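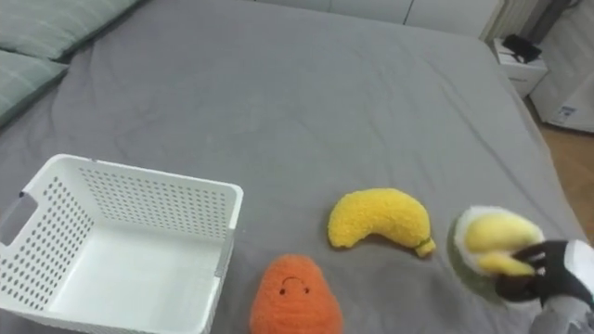 Plush pick-up, bedroom round. Basket's on the bed, egg thing's in the fingers.

1/ Right, long overdue thread on the tidying arm. Lots of you asked after the last one and I never answered, sorry. Typing this between runs so expect gaps

2/ Job is dead simple on paper. Soft toys on a bed, one basket, get them in. No people, no clever talking, no legs. Just pick up and put down

3/ Why a bed and not the bench? Bench is flat. A bed gives. You press down on a toy and the toy goes down, the sheet goes down, the mattress goes down, and the hand thinks it's still in the air. Lost two whole evenings to that in the spring

4/ Also creases. Plain grey sheet and the depth map STILL sees little hills all over it. First version tried to pick up a fold. Very committed to it too, wouldn't let go

5/ Fix was boring. Anything lower than 10 mm gets ignored, and colour has to agree with depth before it moves. Orange and yellow on grey = easy. The pale pillows are a different story, I've just drawn a no-go box round them for now

6/ Fingers. Black ones are the third set. Closing force is down to 34 on my scale (my scale is made up, don't write in) and it wants to be low. Squashy stuff bulges out between the fingers if you go harder and then it pops out sideways

7/ The egg is the worst of the lot. Round, flat-ish, no obvious end to grab. Banana you just go across the middle. Orange one with the face is a nice fat blob, grab from the top, done

8/ Hrefna Lauritsen asked if I'm picking the order by hand. No, it takes whichever it's most sure of. Would have bet money on the banana first every time, I'd have lost

9/ Basket! White plastic, little holes all over. Holes are a pain. Depth camera half looks through them so the walls come out ragged. I fit a plain rectangle to the rim and chuck the rest of the points away. Ugly, works

10/ Next headache is the basket shifting. It weighs nothing, so if a toy clips the rim on the way in the whole thing skids and the drop point's wrong. Vibeke Ingvarsson says put a book in the bottom. Probably will. Don't want to, feels like cheating

11/ Numbers for the people who only want numbers: 184 tries logged since I changed the fingers. Not posting a success rate till I've sorted out which ones were the arm's fault and which were me tripping over the cable

12/ Software is all in one folder called Nekurik, which started as a joke and is now in every file path so I'm stuck with it. Will put it up in August once I've taken my wifi password out of the config. Yes really

13/ Someone asked can it do socks. No. Socks are flat, see 5/

14/ Someone else asked about speed. It's slow. One toy takes long enough to drink a bit of tea. Could turn it up but the arm swings and teh mattress wobbles and then everything on it wobbles, so the picture it planned from is already out of date

15/ To do: stop it looking at its own elbow, proper rim check after each drop, 5 more toys incl. something grey on the grey sheet just to be mean to it

16/ Back to it. Will add to this if the book in the basket helps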